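Shop > Safety & Security > Evidence Supplies > Kerkden Scene Marker Kit

Kerkden Scene Marker Kit

2 min read

Officers working a scene after dark need markers that stay put and can be read from across a parking lot. The Kerkden kit does both, and it's a pleasure to use! You get 30 numbered tents in bright yellow, a roll of scale tape and a hard case that closes even when you pack it in a hurry.
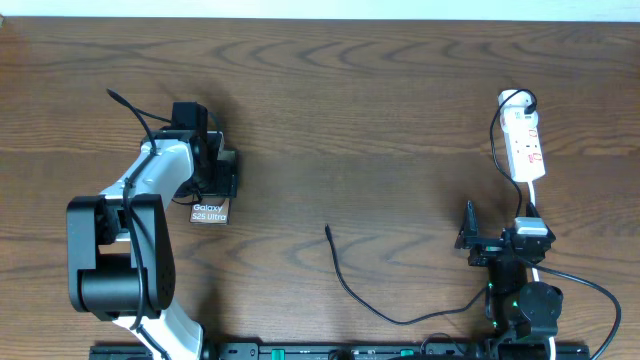
Wood tabletop with a dark wavy grain.

Each tent stands 9 inches tall and folds flat. The base has a rubber lip, so it holds on wet pavement, gravel and car hoods. Numbers are printed on both faces - big, black and plain - and they don't glare under a flash. 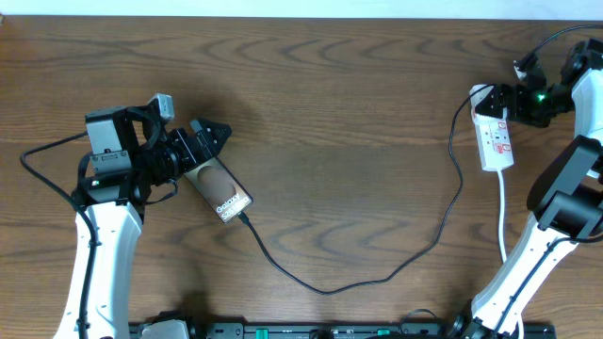
The case has a deep tray for the tents and a shallow one for the tape, pens and spare labels. Both lift out. We love the label strip inside the lid, where you can write the case number and wipe it off later with a damp cloth.

Adwoa Adjei trains new patrol officers in Purnport and has used the kit since February. "I can set out a whole street corner on my own now," she told us. "The old cones kept blowing over."

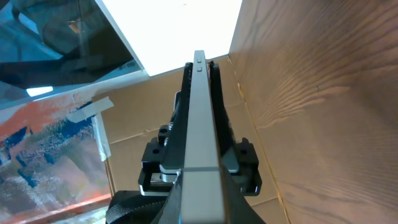
Add-on packs run the numbering up to 100 for larger scenes, and they fit the same case. Letter sets are sold separately. Replacement tents ship from our Flumville warehouse in 2 business days, and you can order just the numbers you've lost.

Case color: black or gray
Maker: Wumbei

14 shares | 2 comments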